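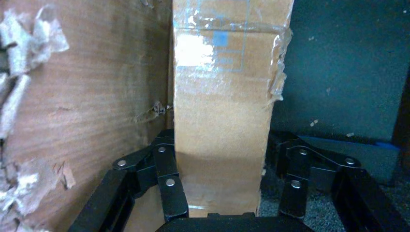

Boxes you already own are the best place to start with the Clolline packing kit, and I say that as the person who wrote this guide and who has a whole corner full of them. You don't need new cartons to send things out safely. You do need to look each one over before you trust it, and this section is where we do that together. Packing tape tells you a lot. A tall, narrow box can look perfectly good from across the room, and then you get up close and the clear tape around the top is creased all over, with a loose strip peeling away at the corner. The big cardboard next to it has a small torn flap and whole clumps of pale shreds where paper and tape have come away. I'd still use both of them! They just need a bit of work first.

Section 4: Getting a used box ready

What you'll want on the table

The tape roll and the blunt scraper from your kit
A pair of scissors
A soft cloth or an old towel to work on
The foam pieces from bag B
A marker

I like to put a cloth over part of the table and leave the rest bare. The cloth side is for whatever I'm packing, so it doesn't pick up scratches, and the bare side is for scraping and cutting. If your table is small, do all the scraping first, brush it down, and spread the cloth afterward.

4.1 Checking and cleaning the box

1. Open all the flaps and shake the box out over a trash can. You'd be amazed at what lives in the bottom of an old carton (I once found a full set of shelf pins that I'd been hunting for since March).

2. Press your thumb into each corner. A good corner pushes back. If it folds in and stays there, put that box in the recycling and pick another one.

3. Run your hand along the seams on the outside. You're feeling for tape that has let go. Peel off anything loose, slowly, keeping the tape low and close to the cardboard. If you yank it straight up, it takes the top layer of paper with it and you get those fuzzy patches that new tape won't stick to.

4. Trim ragged edges with scissors. Don't try to tear them neat – it never works and you end up with a bigger tear. A rough edge along the top of a flap is mostly a matter of looks, so trim it if it bugs you. A rip that runs down into the side of the box is a different story, and that one needs step 5.

5. Patch rips from both sides. Cut two strips of tape long enough to reach well past each end of the rip, put one on the inside, then one on the outside, and rub them down hard with the flat of the scraper.

Caution: The scraper is blunt but its corners aren't. Push it away from you, and keep your other hand behind it.

Note: If the surface is fuzzy from old tape, scrape off the loose fibers before you patch. Tape stuck to fluff is tape stuck to nothing much.

6. Cover or cross out old labels and printing. Shipping marks, old addresses, bar codes, all of it. I use the marker for small stuff and a plain sheet of paper for anything large.

4.2 Closing up the bottom

Turn the box upside down and fold the short flaps in first, then the long ones. Run one strip of tape down the center seam and let it come 12 centimeters up each side. Then do it again right on top. For anything heavy, put a third strip across the middle so the two lines make a plus sign.

The kit tape is good for up to 18 kilograms when you do it this way. If your box is going to weigh more than that, split the load into two boxes. I know, I know, it's a pain. It's less of a pain than picking your dishes up off a driveway.

Note: People ask me whether the Lorkden tape from the garage drawer will do. It sticks fine to new cardboard. I haven't had much luck with it on a box that's been around the block, so I'd save it for lighter jobs.

4.3 Putting in the foam

Bag B has dark foam in a few different sizes, and you don't have to use every piece. Think of them as spacers. What you want is for the item to stay put when you tip the box, with some foam between it and each wall it might bump.

1. Set one of the larger blocks flat against one end of the box.

2. Lower your item in. If it's a solid thing, like a block of wood, laying it on the diagonal can be handy when it's a touch too long to sit straight. Don't wedge it in, though. You should be able to lift it out again with two fingers and no swearing.

3. Put another large block crosswise at the opposite end.

4. Use the small pieces for the leftover gaps, tucked under or behind the big ones.

5. Stop and look straight down into the box before you close anything. Leave the flaps standing up while you do this, and turn on a light if the bottom is in shadow. You want foam toward both ends and your item in the middle.
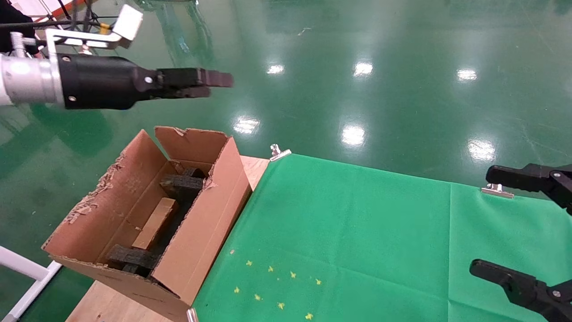 4.4 The tip test

Hold the flaps closed with one hand and tip the box gently to the left, then to the right, then toward you. Listen. A soft slide is okay for books and wood, but for glass or ceramics you want no movement at all, so open it up and add another piece of foam.

If you've run out of foam, a rolled-up towel is a fine stand-in. Crumpled paper works too, but use more than you think, as it squashes down on a long trip.

4.5 Sealing the top

1. Fold the short flaps in, then the long ones. If the long flaps won't meet, you've overfilled it. Take something out!

2. Tape the center seam the same way you did the bottom.

3. On tall, narrow boxes, wrap one full band of tape around the upper part as well. Keep the tape tight as you go around and smooth it with your palm, or you'll get wrinkles. A few wrinkles won't hurt anything. A loose end will, so finish the band on a flat side, well away from the corners.

4. Write what's inside on two sides and the top.

Caution: Don't stack sealed boxes on top of one with patched sides. Put the patched one up top, where it has nothing to carry.

Part numbers for extra foam and tape are in Section 7. A refill bag has 20 pieces of foam in it, and the large roll covers 26 average boxes if you're not as heavy-handed with it as I am.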